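Clellard stoneware: two cups and two bowls, reviewed
January 19, 2019
Reviewed by Rokeya Chowdhury

Clellard sells its small tableware by the piece, which suits anyone replacing breakages. I bought two cups in cobalt and two low bowls, one in pink and one in green, and have used them daily alongside an older Dobre set. Everything was paid for at full price.

Cups

The cup is a small tapered tumbler without a handle. Capacity to the brim is 218 ml and the working fill is 200 ml. The inside is glazed deep blue, the rim and outside are left pale. The taper allows two to be stacked, but they bind slightly when warm from the dishwasher and need a twist to separate. The wall is thick enough to hold tea at drinking temperature for the length of a short phone call, and thin enough that the outside is uncomfortable for the first minute. Coffee leaves no mark on the blue. The pale rim does pick up tea stains, which come off with bicarbonate of soda.

Bowls

Both bowls are shallow and round. Capacity to the brim is 400 ml, but the low sides make that figure optimistic for soup. They are better for yoghurt, olives, rice or a small salad. The pink glaze is lighter inside than at the rim; on the green one the rim is slightly darker. Neither has shown cutlery marks so far. Unglazed foot rings are sanded on the pink bowl and left rough on the green, enough to scratch a soft tabletop. I went over the rough one with fine wet-and-dry paper and the problem has gone.

Microwave and dishwasher

All pieces are rated for both. In the microwave the bowls heat more than their contents if run for longer than a minute. The cups behave better. The cups collect a little water in the foot recess on the top rack and should be tipped before they are put away.

Packing

Each piece came wrapped in its own sheet of brown paper inside a divided box. No chips.

Against the Dobre

Dobre bowls are deeper, lighter and stack more tidily. Clellard has the better glaze and the more stable base.

Rating: 3 out of 5 for the bowls, 4 for the cups. I would buy the cups again.
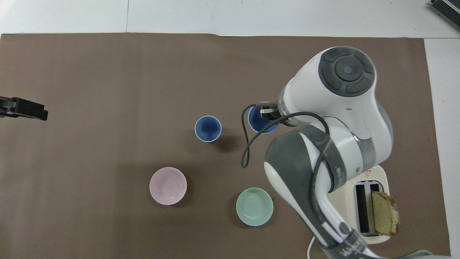
Clellard cups in cobalt, low bowls in pink and green, on brown paper.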